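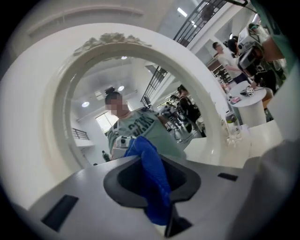 Prodala Wool & Delicates Wash, 590 ml

Product code: 1563
Scent: light lavender, or unscented
Made by: Seidel
Washes per bottle: up to 80 by hand

I've been selling wool and knitting bits for a long while now, and the thing people ask me about more than anything else isn't yarn at all, it's washing. What do I use? Do I dare put it in the machine? Why has my favourite jumper come out fit for the cat? So when I set up the new shop pages, the wash had to go on first, and the one I've stuck with is Prodala.

It's a no-rinse liquid wash for wool, silk, cashmere, alpaca and anything else you've been too nervous to put near water. No-rinse really does mean no rinse. You put a capful in a basin of cool water, swish it, drop your knitting in, leave it alone for fifteen minutes, squeeze and dry. I used to rinse everything three times under the tap, and I'm sure that's what felted half my early mittens!

How I use it

Fill the basin first, then add the wash, then the wool. If you pour it straight on to the knitting it sits in one spot and you'll be there forever trying to work it through. Push everything under gently until it's soaked and walk away. Don't rub, don't wring, don't stand there prodding it (I know, I know). When time's up, let the water out, press the knitting against the side of the basin, then roll it up in a towel and kneel on it. I mean that, get your whole weight on it. You'll be amazed how much comes out.

After that it wants to be dried flat, patted into shape, away from the radiator. Socks I peg up by the toe and they're fine.

For a single pair of socks a teaspoon is plenty. For a jumper use one capful, and for a big blanket I use 2 in the bath. More than that won't get it any cleaner, it just leaves the wool feeling a bit tacky.

Machine washing

You can use it in the machine on a wool or hand wash cycle, cold or 30 degrees, with the spin turned down. Only do this with yarn marked superwash or a label that says it's machine washable. Put the wash in the main drawer compartment and skip the softener. My own sock drawer is nearly all superwash and goes through the machine every week in a mesh bag. The hand-dyed stuff still gets the basin.

If you've bought the Broterov four-ply from me, the solid shades are superwash and the tweedy ones aren't. It says so on the ball band, but the print is tiny, so there you go.

Colours and bleeding

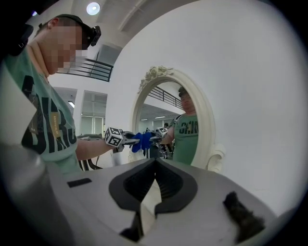

Strong colours are what worry people most, and fair enough. Reds, deep purples and bright blues can all let go of a bit of dye in the first wash or two, even from good yarn. A little colour in the water is normal. Wash new darks and brights on their own, keep the water cool, and if it's still running after a few washes add a splash of white vinegar to the last soak. What I'd never do is put something bright blue and soft in with a mint-green T-shirt the first time round, however small the blue thing is, because pale greens and creams pick up everything going. Once the water stays clear you can mix as you like. Tees with big dark lettering across the chest go in inside out at my house, mostly to save the print.

If you do get a pale patch of stray dye on something, get it back in cool water while it's still damp. Once it's been dried you're into colour run remover, and I wouldn't use that on wool.

What it won't do

It isn't a stain remover. It'll shift everyday grubbiness, biscuit crumbs, a bit of mud and that smell wool gets when it's been in a cupboard all summer. It won't do much for red wine or bike oil. For those I'd try the Seidel stain bar first, dabbed on with a damp cloth, then wash as normal.

It won't kill moths either. The lavender one smells lovely when you open the drawer, but I wouldn't trust it to guard a cashmere cardigan. Wash things before you put them away for the season and store them in a bag that shuts properly.

And it can't unshrink anything — sorry! You can sometimes ease a slightly tight jumper back out by soaking it and pinning it to size on a mat while it's wet. If it's gone thick and you can't see the stitches any more, it's a cushion cover now.

Which scent?

The lavender is faint and mostly gone by the time the wool is dry. I use the unscented for baby things and for presents, as I never know who gets headaches from perfume. Same price, same bottle, the unscented has the white cap.

Good to know

Store it upright, somewhere that doesn't freeze. It goes cloudy in a cold shed but clears again indoors, and it still works. Give the bottle a slow tip back and forth if it's been sitting a while. Shaking just gives you a bottle of foam.

The cap is a screw cap with a line inside for measuring. A few people have written to say the line is hard to see, and they're right. I've put a dot of nail varnish on mine.

Delivery

Bottles go out from the Bunov shop in a padded box with tape round the lid, after one very soapy parcel last winter. You can add yarn to the same order and it'll all come together. The lavender is in stock. The unscented has been popular and I'm down to the last shelf, with more due in October — order now if you're after it for presents, or drop me an email and I'll put one by for you.

Page updated Wednesday, September 23, 2020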